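From: Karlijn Kuipers
To: the Drallik viewers' list
Date: 20th December
Subject: Re: Is the Fivley wedding really off?

Brahim Shawky wrote:
> I've watched the end of last night's episode twice and I still can't
> tell if Drallik is heading for a wedding or a funeral. Tessa left the
> ring on the bar at the Fivley Arms, fine, but why would she take the
> coat with her? And did anybody catch what old Kowalczyk said on the
> phone before the music came in? My captions only gave me "(mumbles)".
> Also, does episode 786 air before the break or after? My guide says
> one thing and the channel's page says another.

Brahim, I'm so glad you brought up the coat! I yelled at the TV when she picked it up. That's the coat Owen bought her back in April, in the boat episode, and she hasn't worn it since they fought over the bakery. You don't grab that coat on your way out if you're done with the man. I think the wedding is on, just not in the church and not with his mother in the front row.

I played the phone call over and over with the sound way up. I'm pretty sure Kowalczyk says "she knows about Drondolent." For anyone who joined this year, Drondolent is the old hotel up the coast where his brother went missing, and the show hasn't mentioned it in 22 weeks. I had goosebumps. The actor barely moves his face in that scene and it's the best thing he's done all year.

My notes for the next stretch, going by the trailer and the listings (skip this if you like to go in cold):

1. Tessa turns up at her sister's place with one bag. The sister gets real lines at last – hooray! – and she's not on Owen's side.

2. Owen finds the ring and tells everyone it's being resized. His mother believes him, or lets him think so.

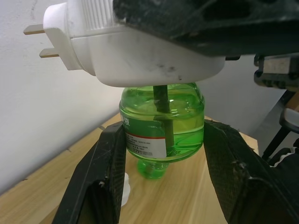

3. Kowalczyk shuts the garage early and drives north. The trailer shows a road sign for a second and I would bet my good slippers it's the Drondolent road.

4. Somebody throws a drink at the Christmas party. My money is on the sister, but my husband says the vicar, and he has been right before.

I do have one gripe. The bakery story has gone nowhere since the new owner came in, and I miss the early morning scenes with the two of them arguing over the ovens. Those were so funny and so warm, and they gave you a rest from all the shouting at the pub. If the writers need a place for Tessa to hide out, she has a key! Put her back behind that counter and let people come to her.
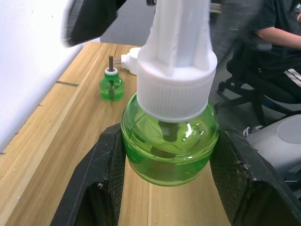
So does episode 786 air before the break or after?

Before. The channel's page is the one to trust, and your guide is still showing the old schedule from when the holiday special was one long episode. It has been split in 2, and 786 is the first half. The second half goes out the next night at the usual time, and then we wait for the new year.

I'll start a fresh thread for the special so people who record it don't get spoiled by a subject line. And Brahim, please write back once you've heard the phone call again with headphones – I need a second pair of ears on "Drondolent."

Karlijn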